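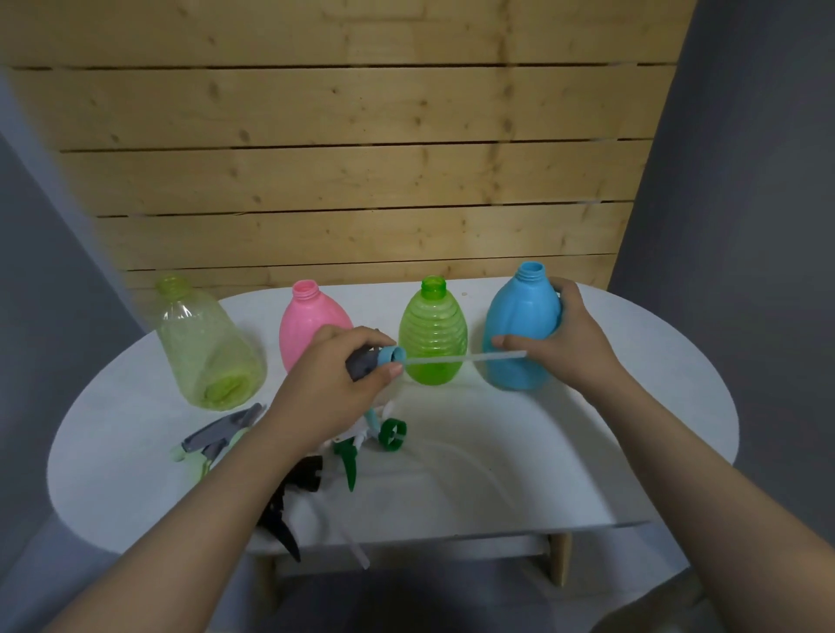
Okay, hi everybody, can you hear me in the back? Good.

So I'm going to talk about spray bottles for twenty minutes, and I promise it's more fun than it sounds. (Pause. If they laugh, wait.)

At Flukico we teach robots to do small two-handed jobs by showing them people doing those jobs. My part is the showing. I stand at a table, I put the sprayer heads on the bottles, and everything my hands do gets saved. Then I take it all apart and go again!

Why spray bottles? Ask the room first. Somebody usually says "because they're cheap," and yes, they are. But look at what the hands have to do. One hand holds the bottle still, the other brings in the head with that long floppy tube hanging off it, and the tube has to find the neck before you can even think about turning the cap. I love this task. It's got a bendy part, a poke-it-in-the-hole part and a screw-it-down part, all in one go.

Slide 2, the Kirnton set. First round we recorded 200 runs, and I was so proud of them. Same bottle every time, standing in the same spot, head laid out neatly on the right. The model learned it beautifully and then fell apart the minute I slid the bottle over by a hand's width. Ouch. Tell the story of the demo here, keep it short.

Slide 3. So now we make a mess on purpose. Bottles of different colors and shapes, see-through ones and solid ones, one tipped over on its side if you feel like it. The heads go in a heap, tubes every which way, and if one hangs off the edge of the table, leave it there. I shuffle before each run and I try not to think about it too hard, because when I think about it I start making tidy piles again.

Then the thing I get asked most: what about mistakes? Keep them! If I miss the neck and have to back up and try again, that run stays in. Of the last 50 we did under Sial, those fumbles were the ones I went back and watched the most. What we do throw out is runs where I stopped to talk to someone. Sorry to everyone I've shushed.

Slide 4, numbers. 81 percent of caps on straight in the Kekard test, on bottles the model hadn't met before. Say clearly that it's one test, on one table. Cross-threaded caps are still the big problem and I don't have a fix yet.

Practical stuff if there's time: take breaks, I do up to 50 runs in a sitting and then my thumbs quit. Swap hands now and then. Write down which bottle goes with which head before you mix them up (I didn't, ask me how that went).

Questions. Hand round the bag of spare heads while people are thinking, and get the bag back before lunch.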